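Gripper drops or crushes thin plastic cups, same program every time

Vignesh Rai
Posted in Arms and Grippers, April

I have a six-axis arm in a shared workshop. It is hung so that it reaches down over a rolling cart with a wooden top. The gripper is a two-finger parallel type driven by a hobby-class smart servo through a rack and pinion. Fingers are printed, flat inner faces, no pads.

The task is nesting clear plastic drinking cups: pick up one cup, lower it into a second. The positions are taught by hand and replayed. There is no vision in the loop at the moment.

What I get is one of two results. If I set the closing position for a firm hold, the cup wall buckles and the rim goes oval, and then it will not enter the other cup. If I open the closing position slightly, the cup slides down through the fingers during the lift or tilts when the wrist moves. The window between the two is very small and it is not the same from one day to the next. Out of 179 logged attempts, 44 ended with a clean nest. The rest are split between slips and deformed rims, with more slips.

The colored blocks I use for the other task on the same setup are no trouble at all. Same gripper, same servo settings.

Things already tried:

- Slower lift. Small improvement.
- Rubber bands around the fingers. Better grip, but the bands roll and the cup gets pulled sideways on release.
- Lower torque limit on the servo. Below a certain value the fingers stop before reaching the cup, presumably from friction in the rack.
- Locking the cart casters. I should have done this first. It removed some of the scatter in position but not the basic problem.

The controller is a Kaimal board running the stock firmware. The gripper is commanded by position, one value for open and one for closed. Loop timing on the gripper bus is whatever the default is. 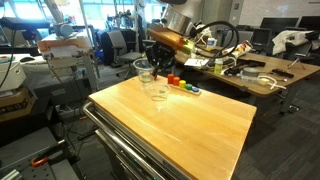
Thenmozhi Shetty asked whether the closed value had been set on a block and carried over to the cups. It was, originally. I have since retaught it on a cup, by hand, watching the wall start to move and backing off. The numbers above are all from after that change.

I would prefer to keep the gripper hardware and change only the fingers or the control. Replacing the whole unit is possible but the mount is glued and screwed and I do not want to take it apart.

Meenakshi Lobo

You are using position control for a job that needs force control. A rigid block tolerates this well, within reason. The fingers hit it, the servo stalls against it, and the torque limit sets the squeeze. A thin cup wall has no hard stop. It yields a little for every bit of extra travel, so the grip force depends on exactly where the fingers end up, and that depends on how the cup was sitting to begin with. A small offset to one side means one finger touches first, pushes the cup over, and you arrive at a different diameter because the cup is tapered.

The taper matters more than people expect. If the pick height changes by 6 mm you are closing on a different diameter. On a flat finger with a fixed closed value, that alone can move you from slipping to buckling. Check your height repeatability before you change anything else. A dial gauge on the cart top is enough.

For the control side:

1. Close quickly to a position just outside the cup.
2. Close slowly from there, in small steps, reading the servo load at each step.
3. Subtract the load you measure when closing on nothing at the same speed. This takes out most of the rack friction.
4. Stop when the difference passes a threshold. Hold that position. Do not keep driving.

The friction baseline has to be measured again when the room temperature changes noticeably or after you grease the rack. I run it at startup. It takes a few seconds and explains most of the day-to-day drift you describe.

For the fingers, do not use flat faces. Print a shallow V or a curved face with a radius slightly larger than the cup at the grip height, and line it with thin silicone sheet. A curve spreads the contact over more of the wall, and the cup resists buckling far better. Angle the faces to match the taper if your printer can hold it. Contact cement has held the silicone for me. Cyanoacrylate went brittle and let go.

Grip lower if you can. The wall is stiffer near the base, and the rim stays round. The catch is finger clearance when you lower into the second cup, so for nesting you may be limited to the upper third. In that case grip just under the rolled rim, where it is also fairly stiff, and let the rim rest on top of the fingers. Then the cup hangs and you need almost no squeeze.

Anil Salian

Just buy thicker cups. I had the same thing with a Trustari gripper and gave up on thin ones.

Also check the power supply, mine was sagging.

Indira Pai

Agree with Meenakshi Lobo on hanging the cup by the rim. Two additions.

Release is a separate problem from grip. With rubber or silicone the cup sticks to one finger as they open and gets dragged. Open in two stages: a very small slow opening, a short pause, then the full opening. Do it with the cup lowered until it is seated and not a moment earlier. If the upper cup is released high it drops, traps air, and sits crooked.

On the load reading, the stock firmware on that board averages the servo load over a long window, so by the time you see the rise you have already gone past it. There is a parameter for the window length in the bus settings. I use 2000 microseconds with the slow close and filter it again in my own script with a median of the last few samples. If you shorten the window without filtering, you will get false stops from the rack teeth.

Regarding the torque limit stopping the fingers early: that is friction or misalignment. Disconnect the servo horn and slide the fingers by hand. If there is a tight spot, sand the guide before tuning anything. On mine it was a strand of support material left in the slot.

Vignesh Rai

Tight spot confirmed, near the closed end of travel. Sanded and regreased. The torque limit can now go noticeably lower without a stall. Height repeatability is worse than I assumed, so I am shimming the cart top before printing the curved fingers. I will post the load curves when I have a usable set.

Related in Arms and Grippers

Silicone sheet or TPU for finger pads
Besine servo reports load as zero when holding
Overhead mount flexes when the arm is fully extended
Teaching positions by hand: how much backlash is normal
Nerkthorpe workshop build log, part four
Cable loop catches on the wrist joint
Kaimal board loses gripper bus after a restart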